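Section 4. Fitting and checking the finger pads

This section covers the replaceable grip pads on the Drindel hand-held gripper, both the standard and the long-finger version. If you have the older Gerudholm body, follow steps 1 to 9 as written, then use the closing limits in Section 7 in place of the ones given here.

Pads are wear parts. Lesemach ships each Drindel with one pair fitted and two spare pairs in the small parts bag (part 421). Refill packs are part 578 and hold four pairs plus a cleaning wipe.

4.1 When to change the pads

Look at the pads before each session. Change both if you see any of the following:

- The lower edge has lifted and can be pushed with a fingernail.
- A flap has torn away from the side of the pad.
- The finger material shows through on the gripping face.
- Light objects slide when the trigger is held fully closed.

Small nicks along the margin are normal and don't affect grip. Dust and scuffing on the top face of the finger don't matter either. The top face never touches the object.

Always change the pads as a pair. A new pad is thicker than a used one, and a mixed pair will close off center.

4.2 What you need

- One pair of pads, left and right
- The 2 mm hex key from the parts bag
- Isopropyl alcohol and a lint-free cloth
- A plastic scraper (an old gift card works)
- A flat, light-colored work surface with room to lay the tool down

CAUTION: Do not use a metal blade to lift old pads. The fingers are printed and will gouge. A gouge under the pad leaves a soft spot that can't be repaired.

4.3 Removing the old pads

1. Switch off the recording unit and unplug the cable from the handle. Wait for the status light to go out.

2. Open the fingers all the way and set the trigger lock.

3. Start at the lower edge of the pad, where it is easiest to get under. Slide the scraper in and work toward the tip.

4. Pull the pad off slowly, keeping it close to the finger. If the adhesive stays behind, roll it off with your thumb.

5. Wipe the inner face with alcohol and let it dry for two minutes. Don't let alcohol run down into the joint.

NOTE: On units with a serial number below 2861, the adhesive is the older gray type and comes off in strings. Warm the finger with your hand first. Do not use a hair dryer or heat gun.

4.4 Fitting the new pads

6. Peel the backing halfway, from the tip end. Line up the end of the pad with the tip of the finger and press it down.

7. Peel off the rest of the backing as you smooth the pad toward the base. Keep light tension on it, but don't stretch it. A stretched pad will creep back and lift at the bottom within a few days.

8. Press along the whole length for 30 seconds. Repeat on the other finger.

9. Release the trigger lock and close the fingers gently. Hold them closed for a minute, then open them again.

Leave the tool alone for an hour before you use it. Overnight is better if you will be handling anything heavier than a full mug. 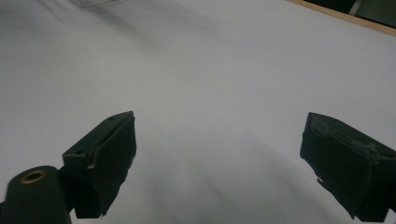 4.5 Checking the open position

The wrist camera and the software both assume that the fingers return to the same open position each time. Check this after every pad change, and any time the tool has been dropped.

10. Plug the cable back in and start the recording unit. Open the Dudek viewer on the laptop and choose Live, then Fingers.

11. Hold the tool over a plain, light surface. White is best. Patterned tablecloths and dark wood make the outlines hard for the viewer to pick up, and so does strong sunlight.

12. With the trigger released, wait for both fingers to be outlined in the viewer. This takes a few seconds. If only one is outlined, move your hand so that its shadow falls more softly on the surface.

13. Press Store Open.

14. Squeeze the trigger fully, with nothing between the fingers, and press Store Closed.

15. Open and close the fingers five times at normal speed. The number in the corner of the viewer should come back to within 2 of the stored value each time.

If the number drifts in one direction, a pad is probably catching on its neighbor near the base. Trim the loose edge with small scissors and repeat from step 13. If it jumps around, check the screws next.

4.6 Checking the screws and inserts

The gripper has brass threaded inserts. They are pressed in while warm at the factory and should sit level and firm.

16. Fit the hex key in each finger screw and turn it clockwise until it just stops. Do not go past that point. A quarter turn too far can pull an insert loose.

17. Touch each insert you can reach with the tip of the key. It should not rock or spin.

CAUTION: If an insert spins, stop using the tool. Do not glue it. Glue gets into the thread, and the part then has to be replaced in full. Return the tool using the form in Section 9.

Not every hole in the finger takes a screw. Leave any hole that was empty on delivery as it is.

4.7 Notes on pad life

Pad life depends mostly on what you pick up. Cardboard and rough fabric are hard on the edges. Smooth plastic and glass are easy on the pads but show up lost grip sooner, so a pad that still handles boxes well may already be too worn for bottles and clear packaging.

Rhun Lewis in Lesemach support suggests writing the month on a strip of masking tape and sticking it to the handle at each change. If the tape says September and your last session log says otherwise, go by the log.

Store spare pads flat, in their bag, away from windows. Pads that have been folded will not lie down properly at the crease and should be thrown out.

Customers who run several tools in one room should label the left and right fingers of each unit before taking anything apart. Fingers are matched in pairs at assembly, and a swapped finger will fail the check in 4.5 even with new pads.

For bulk refill orders, or pads in the softer grade, write to Tainá Furtado in parts and include the serial number of each tool. The softer grade does not fit the Gerudholm body.

Continue to Section 5, Cleaning the wrist camera.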